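# Folovwood Fluted Vase

The Folovwood is a tall glass vase with fluted sides, sold by Fanness for long-stemmed flowers, real or artificial. The color is graded from rim to base, so the top and bottom of each vase read as two different shades. Two colorways are in stock:

- **Red/Smoke**, item 2897. Translucent red at the top, smoky gray at the bottom.
- **Clear/Purple**, item 1335. Clear at the rim, purple at the base.

Both are the same price and ship in the same carton. Vases are sold singly. Flowers are not included, but the Manex artificial rose stems on our stems page are the right length and can be added to the same order. They come in blue, coral, white and several pinks, with leaves attached.

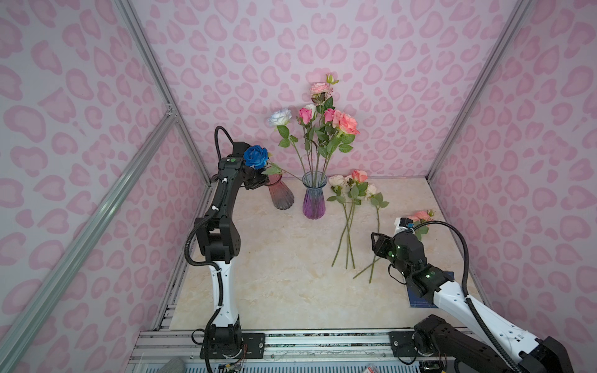 One buyer wrote in October to say the purple one took six stems without crowding, and that she had to bend the lower leaves up before they would go past the rim. She asked whether the stems could be trimmed. They can. Use wire cutters, as scissors will not get through the core.

For a full bouquet, put the largest bloom in last and let the stems cross above the rim. They hold each other in place that way.

**Care.** Wash by hand in lukewarm water with a soft bottle brush. Do not use the dishwasher or scouring powder. Dust artificial flowers with a dry brush before putting them back.

**Shipping.** Orders leave our Fitzgerald warehouse within 2 working days. Report breakage with a photo of the carton and keep the packing until we reply.

Page updated Wednesday, May 26, 2021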